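**Long runs, short notes**

Happy new year, everybody! 1 Jan 2024, and I'm writing this with my feet up on a kitchen chair because the left heel is complaining again (more on that further down, sorry in advance).

First, the relay. A lot of you have asked what happened with the Skurorlow entry, and the short version is that we're in. The organizers at Skurorlow had us on the waiting list through most of December, and then two clubs dropped out in the same week and the email came through while I was standing in line at the post office. I may have yelled. We've got a mixed team of four with Venla Nurmi on the first leg, Ekene Osagie second, me third, and Da-eun Bang bringing it home. Ilham Ezzat is our reserve and has promised to be grumpy about it only on the drive up.

The draw has 142 teams in it this year, so the first changeover is going to be a zoo. Venla has run that course before and says the trick is to stay wide coming off the track and onto the grass, even though it feels like you're giving away ground. I'm choosing to believe her. She also says the grass is fine and it's the gravel afterward that gets you, so bring the shoes with a bit of grip on them and leave the pretty ones at home.

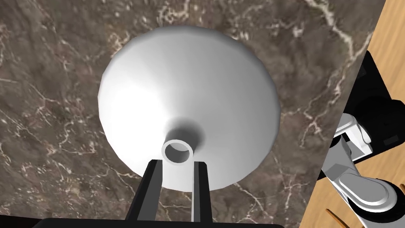

What happens if one of the four gets hurt the week before the race?

The reserve can be swapped in up to the evening before, as long as the team captain files the change at the race office and the reserve is already on the entry form.

So Ilham, please don't break anything either. I did file her name with the original form, and I have the confirmation, and I've checked it more often than I'd like to admit.

Now, training. Hyun-seo Cho has put together the winter block again and it's a good one, though I'd call it less friendly than last year's. We're doing hills on the Xavier loop for the first part of January, then shifting over to the indoor track once the school gives us our lane times back. The hill session is 12 repeats. Yes, I know. Last year it was eight and I remember lying down in the parking lot after. Hyun-seo's thinking is that the Skurorlow third and fourth legs both finish uphill and we all faded there last time, me worst of all. Fair enough! I looked up my split and then closed the laptop.

If you're newer to the group, please don't feel you have to do the whole set. Do half, jog the rest, chat to whoever's at the back. That's where the good gossip is anyway.

A word about the December time trial, which I never wrote up properly. It was windy, the kind of wind that's in your face on both straights somehow, and still we had three personal bests. Da-eun took a big chunk off her 5K and then acted like it was nothing. Ekene went out way too fast, hung on, and got his by less than a second, and I have never seen a grown man so pleased with a stopwatch. Ilham got the third one and was back in her car with the heater on before I could shake her hand. The full results are pinned up by the door at the Stunutine gym, and if your name is spelled wrong, that's my handwriting and I'll fix it.

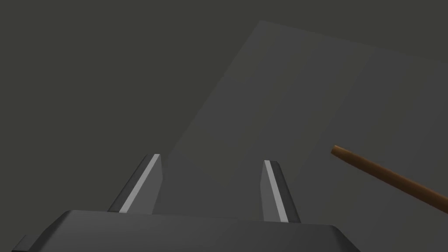

About that heel. It's the old plantar thing, and I've been told to swap two of my runs for the bike until it settles. I hate the bike. I've been doing 30 minutes at a time with the radio on, and I'm told it's helping, although my mood would suggest otherwise. If anyone has a spare pair of those squishy insoles in a men's ten, I'd love to try before I buy.

Money stuff, quickly. Our share of the relay entry comes to $226, which covers the team fee, the bibs and the parking pass. The club at Diso offered to split a van with us again, and I've said yes, so we'll have company on the way up and probably their awful playlist too. Gas is extra and we'll sort that out afterward like we always do.

Club shirts: I still have a small and two larges in the old blue. The new ones won't be here in time for the relay, so we'll be racing in what we've got. Check that yours still fits after the holidays (mine is, let's say, snug).

First hill session is at the bottom of the Xavier loop, usual time, by the bike racks. Bring a headlamp and gloves. Venla's bringing the cinnamon buns, so I expect a suspiciously good turnout.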